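4.2 Finale position and viewer return

The second analysis looks at whether the way a season ends is related to how many viewers come back for the next one. We coded the closing episode of each serial in the sample as closed, partly open or open. A closed ending settles the main conflict and leaves no character in immediate danger. An open ending stops before the main conflict is settled. Partly open endings settle the conflict and then add new material, usually in the last scene.

The sample covers 9 serial dramas shown on the Evley and Lobo services, each with at least 3 complete seasons. Two coders worked separately from the broadcast versions. Where they disagreed, the episode was watched again and a joint code was entered. Most disagreements were over the line between partly open and open, and most of these came from a single program, Rirumau, in which the last scene of each season takes place some months after the main story.

Viewing data come from the Sukar panel, which had 2,033 households at the time of the June extract. A household was counted as returning if it watched the first episode of the new season within 7 days of release. Households that had not finished the earlier season were left out, as they could not have been affected by its ending.
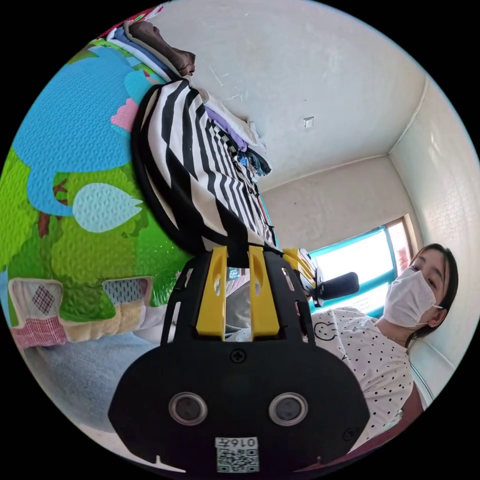 Figure 3. Hand-held gripper with two lenses, a label and a QR code.

Return was higher after open endings than after closed ones, but the difference was small and was not seen in every program. It was clearest in the crime serials, where the open question was nearly always the fate of a main character. In the family dramas the pattern was weaker, and in one case it ran the other way. Partly open endings behaved much like closed endings – a result we did not expect, given how often the added scene is treated in the trade press as the hook for the next season.

The length of the break between seasons complicates this reading. Programs with open endings also tended to come back sooner, and the two effects cannot be fully separated with a sample of this size. When the comparison was limited to seasons with similar breaks, the direction of the result was unchanged but the spread was much wider. We therefore treat the link between open endings and return as tentative.

A further limit is that renewal was sometimes announced before the finale was shown. Viewers who knew that a program would be back may have judged an unfinished story less harshly than those who did not. The panel does not record what households knew about renewal, and the coding scheme makes no allowance for it. Section 4.3 takes up the related case of programs cancelled after an open ending.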